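Drying rack with dowel pegs, keep or replace?

Nelleso Home Forum > Kitchen and Table > Storage and Drying

fernandlace
Posts: 40
Friday, January 12, 2024

Hello all, and happy new year to those I haven't said it to yet! I've been clearing off my work table this week (it does double duty for sewing and for the overflow from the kitchen, don't judge me) and I've come to the question of the wooden rack. You know the type, a slanted base with a row of dowel pegs sticking up. Mine was my aunt's and I've had it for years. I use it for plates when we have company and for pattern envelopes the rest of the time. The pegs have gone a bit dull and one of them turns in its hole when you touch it. My sister says to let it go and get one of the wire ones from Böttcher, and she may be right, but I do love the look of wood on a white table. What would you do?

pottingshed_mo
Posts: 2469

Keep it! A loose peg is such an easy fix. Pull it out, scrape off the old glue with a butter knife, put a little fresh wood glue in the hole and leave it overnight. I did two of mine last July while the grandkids were visiting and they've held ever since, even with the big serving platters leaning on them.

Tassanee Kaewmanee
Posts: 1000

I'm going to be the voice on the other side, with affection. I kept a wooden rack going for a long, long time and in the end the slanted base was what gave out. Water runs down the slope and sits in the low corner, and no amount of oil fixed it. If you want to dry wet dishes every day, get the wire one. If it's mostly envelopes and the good plates, then Mo is right and you should keep it.

pottingshed_mo

Well, mine is wet every single day of its life and the corner is fine, so I can't agree about the slope. A dish towel underneath, swapped out at night, and you'll never have the trouble.

Tassanee Kaewmanee

You are a more faithful towel swapper than I am, Mo. I'd last until Wednesday.

fernandlace

You two are making me smile over my coffee. It really is mostly envelopes, so I think it stays. Next question, while I have your attention: do you leave a cloth on the table all the time or put it down only when you're working? I bought a length of green cotton from Fivance with the idea of covering the whole table, and then I got it home and it only does a strip.

quillandkettle
Posts: 312

A strip is all you want! I've gone through this with three tables now and I always come back to the same setup. The cloth goes where the work happens, the rest of the top stays bare so it can be wiped, and the rack stands beyond the cloth where your elbows won't find it. Bright green is a lovely choice too, pins and snippets show up on it so much better than they do on white.
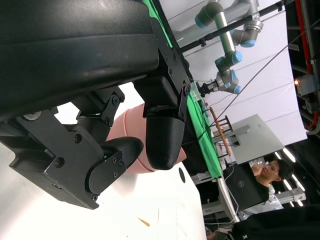
I'd also say go for a cloth with a dark edge if you can, or sew some binding on the one you have. It helps you see at a glance whether it has crept out of line, and mine creeps constantly. The Flekov cotton tape works well and it goes through the wash without shrinking up on you. Press the cloth before you put it down, even if you're in a hurry, and keep the rack close enough that you can reach it sitting.

fernandlace

Oh, the binding is a good thought, I have half a roll of black in the drawer. Did you do mitered corners or just fold them over?

quillandkettle

Folded over, I'm afraid. I did miter the first one and it took me an entire evening and a fair amount of muttering.

pottingshed_mo

Miter them, Fern. You'll be glad every time you look at it. And let us know how the peg comes out!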